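Palusby Forums > Publishing and Feeds > Email digests

Thread: Digest sends duplicates after permalink change

rengelbrecht
Posted 25/12/2021

I run a small site with 331 posts. Up to last week the permalinks had the date in the path. I dropped the date and set up 301 redirects for every old address, tested, all fine in the browser. The next digest went out with 60 old posts in it, all marked as new.

The mailer is Oteck, self-hosted, reading the Atom file from the site. The generator builds the entry id from the permalink. I assume that is the cause but I would like someone to confirm before I touch anything else. The next digest is set for Monday.

Ruan Engelbrecht

slashdot_dash
That is the cause. Oteck keeps a table of ids it has already sent. It does not compare titles, dates or links. New id, new post. Your redirects have no effect on this, as the id is a plain string and the mailer never requests it.

Pause the Monday job first. Then decide what to do with the ids.

mk_halloran
Agree with the diagnosis. The fix is to put the old ids back. Add a field to each post's front matter holding the original id, and have the template use that field when it is present and fall back to the permalink when it is not. The spec is plain on this: the id must not change when the entry is moved.

tinplate
I would not put the old ids back. They have already gone out under the new ones. If you revert, the subscribers who use a feed reader and not the digest get a second round of duplicates. Leave the new ids alone, freeze them, and let it settle.

mk_halloran
Readers that polled during that week will have both sets stored. Most keep ids for as long as the entry has been seen, so going back to the old set matches records they already hold.

tinplate
"Most" is doing a lot of work there. I have used two that purge anything missing from the feed after a few polls. For those, the old ids are gone and a revert looks like 60 new entries again.

slashdot_dash
Both of you are arguing about readers. He asked about the digest. For Oteck the table is never purged unless you set a retention value, so either choice works as far as email goes.

rengelbrecht
Monday job is paused. Retention is not set. I checked the table and it holds both versions of all 60, so that matches what slashdot_dash says.

The feed itself only carries the latest 60 entries, which explains the number. The server log shows 173 feed fetches a day, mostly from readers I can identify by user agent. I'll look at which ones purge.

brassfolder
Do not build ids from permalinks at all. Use tag URIs: domain, a date on which you owned the domain, then a fixed key. I store the key in the front matter when the post is created and never generate it again. I have changed domains twice since with no duplicates.
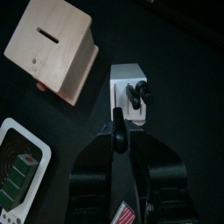
Slotted wooden box and small white block

The one thing to watch is the date part of the tag. It has to be a literal string in the file. If your template fills it in at build time, every build produces a new id.

mk_halloran
Tag URIs are good for a new site. For this one it would be a third set of ids on the same posts.

brassfolder
Only if you apply them to old posts. Set a cutoff. Old posts keep whatever string they have now, new posts get a tag.

tinplate
That I can agree with. Mixed id formats in one feed are valid – the parser treats them as opaque.

dnaylor
Slightly off topic, but does anybody have this working with the Brirkdale theme? It overrides the feed template and I can't see where the id is set.

slashdot_dash
It is in the partial for the entry, not in the feed file. Copy the partial into your own layouts folder and edit the copy, or the next theme update will overwrite it.

dnaylor
Found it, thanks. Mine was also using the permalink.

rengelbrecht
Update. I went with the cutoff. All existing posts now have the current id written into the front matter by a script, and new posts get a tag URI with a fixed key. I compared the feed before and after and the ids are the same line for line.

Of the readers in the log, 19 fetches a day come from Ntuli, and a test account there dropped old entries after they left the feed. That was enough for me not to revert. I know mk_halloran reads the spec differently.

I ran the digest by hand to a test list. It reported no new entries and sent nothing. The Monday job is back on.

mk_halloran
The spec has not changed, but your feed is stable now and that is the part that matters to subscribers. I would still add a check to the build that fails when an existing id differs from the last published one. A diff against the deployed file is enough.

rengelbrecht
Will do. Is there a way to make Oteck refuse a send above a set number of entries? I looked in the config and only found a limit per message, and that just splits the digest into parts.

slashdot_dash
No such setting. I use a wrapper script that does a dry run, reads the entry count and exits if it is too high. I can post it, but it needs cleaning up first – the paths are hard-coded.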